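Mestside workshop notebook – fishing tackle bench
January, continued from the previous page

Picked up at 8:40. Three reels still open on the bench from yesterday, all Jolgate size 40 spinning reels from the charter boat set. Drag complaints on two, a rough handle on the third.

Reel A. Drag stack out and laid on paper in order. Felt washers compressed and glazed on the face toward the spool. Cleaned with degreaser, left to dry, regreased with a thin film of drag grease. Same washers back in for a baseline before trying the carbon set. On the pull rig the start-up load is still too far above the running load, and the line comes off in steps. Conclusion for this one: the felt is finished and grease does not bring it back.

Swapped to the carbon washers from Layug. Start-up spike mostly gone. The outer washer is slightly oversize on the ears and had to be dressed with a fine file before it would seat in the spool. Aitana should check whether the whole packet is like that or only the ones I opened.

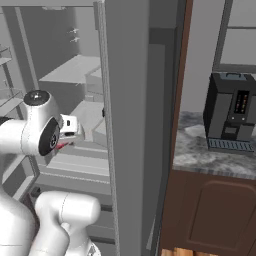
Refrigerator open, arm at the left.

Reel B. Same drag parts, but the fault is elsewhere. The clicker spring had jumped its post and was rubbing the underside of the spool, which felt like a sticky drag from the handle side. Spring bent back and reseated. Drag washers on this one are serviceable and I left them alone. Note for the sheet: pull the spool and look underneath before ordering washers.

Reel C. Rough handle. Main gear fine under the loupe, pinion fine, pinion bearing gritty with dried salt. Flushed twice with solvent and it still catches at one point in the turn, so the race is pitted. Replaced with stock. Anti-reverse clutch wiped out and given one drop of light oil only. Last month somebody packed grease into one of these clutches and the handle slipped backward under load. Please do not grease the clutches.

11:15. Line test, Drellico braid. Visitación wants to know which leader knot to recommend for the spring trips. Setup as before: both ends wrapped on the drums, slow pull, knot wetted before closing, tag trimmed to the same length each time. FG against double uni, same spool of braid, same fluorocarbon leader.

FG holds better when it is tied properly. When it fails it fails by sliding, and in every case I could trace that to loose wraps near the start. Double uni breaks on the braid side, right at the first turn, at a lower load but always in the same range. For customers tying on a moving deck the double uni is the safer advice. For anyone who ties at home the night before, the FG. Raw loads are in the rig log under 2295, do not copy them from my loose sheet, two rows are swapped.
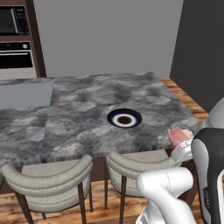
Marbled counter, dish with a dark rim.

After lunch. Fatigue run on Reel A with the carbon set, 2000 turns on the motor drive at light drag. Stopped halfway to feel the spool – warm, no smell, no dust on the shaft. Finished the run and checked it on the pull rig again. Running load has dropped a little, which I put down to the grease spreading. Drag knob needed a quarter turn to get back to the starting figure. Acceptable.

Side plate screw on Reel A is soft and the slot is starting to round. Used the wider driver. It will come out once more, after that it needs replacing.

Open points:
Measure the remaining Layug washers across the ears.
Order pinion bearings, that was the last one on the shelf.
Repeat the double uni with the heavier leader, seven turns on the braid side instead of five.
Rod tip guides from the charter set not looked at yet. One has a cracked ring and will cut braid, so keep it off the rig.

Rig switched off 4:50. Reels B and C bagged and tagged, Reel A stays on the drive for the morning.

Print this page | E-mail this page
This site uses cookies to remember your settings. Accept | More information
Contact | © Mestside | Back to top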